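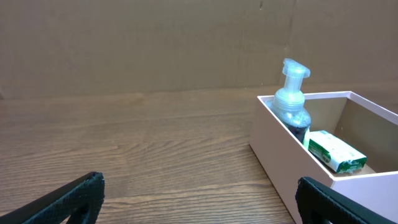 Grastent opens sign-ups for its spring Clear the Table sessions in Suscombe

SUSCOMBE, Mar 24, 2022 - Hi, I'm Octavio Gallardo, and I run Grastent, the small home-organizing shop on Londoño Street. I usually get somebody else to write these releases, but this one is about my favorite thing we do all year, so you're getting it straight from me!

Starting next month we're bringing back Clear the Table, our free evening sessions for people whose kitchen or dining table has turned into a place where stuff lives. Mail, chargers, half a craft project, the screwdriver you used in November. If you haven't eaten a meal at your table in a while, I'm talking to you (and I was you, for years).

How it works

We start with one table and one box. A plain open-topped one is what I like best, and pale pink is my color, though any color will do. You put it over to one side of the table, and whatever belongs on that table goes in it, standing up if it can. Everything else gets a home somewhere else in the house or goes out the door. When you're done you should be able to see wood grain again, and plenty of it.

I'm picky about the box, so bear with me. I want it tall enough that only the tops of things poke up over the rim. A shallow tray looks nice in a catalog, but things slide around and pile up in it, and in a week you're back to a heap. With a deeper box you can still see enough to grab what you need, and the table looks calm even on a bad day. No lid, please! People put mail on lids.

The other thing we use a lot is plain brown cardboard. Stand a big flat piece of it up at the back of the table while you sort and you stop spreading into the rest of the room. Creases and scuffs are fine. I've been saving the good big pieces from our deliveries all winter and my stockroom is not a pretty sight, so please come and take some home.

What happened last time

We ran the first round of sessions last November and I figured we'd get a few neighbors and a lot of leftover cookies. We ended up with 267 people over the whole month, and we ran out of cookies on the second night. Between them they filled out 400 of our little "where does this live now?" cards, which I read at home with a cup of tea. My favorite just said "the stapler lives with my sister."

A few folks told me afterward that the box was the part that stuck. They'd tried big cleanups before, whole weekends of it, and this was one box and one evening. One woman came back in January to get a second box for her desk and stayed an hour talking about rubber bands. I loved it.

What's new this spring

The sessions are moving upstairs to the Dudside Rooms, where there's more space and much better parking. We'll have more tables set up, so you can practice on one of ours before you go home and face your own. I'm also adding a short session just for shared tables, meaning roommates, teenagers, and anybody married to a person who "knows where everything is in there." Those households get two boxes. I won't be taking sides.

We've ordered 1,767 boxes for the spring. That's a lot of boxes for a shop our size, and my sister has said so more than once. Everyone who signs up gets one free to keep, while they last. After that they'll be for sale at the counter.

What to bring

Bring a bag of whatever is on your table right now. Don't sort it first! Bring a tape measure reading of your tabletop if you have one, and a pencil. We'll have cardboard, cards, tea, and many more cookies.

Signing up

Sessions are free and open to anyone in Suscombe and the towns nearby. You can put your name down at the Grastent counter during shop hours, or call and leave a message with your name and which evening suits you. I call everybody back myself, usually after supper.

Reporters and photographers are very welcome to sit in on an evening. Just let me know ahead of time so I can save you a chair, and bring a bag of stuff if you'd like to join in.

Press contact: Octavio Gallardo, owner, Grastent, Londoño Street, Suscombe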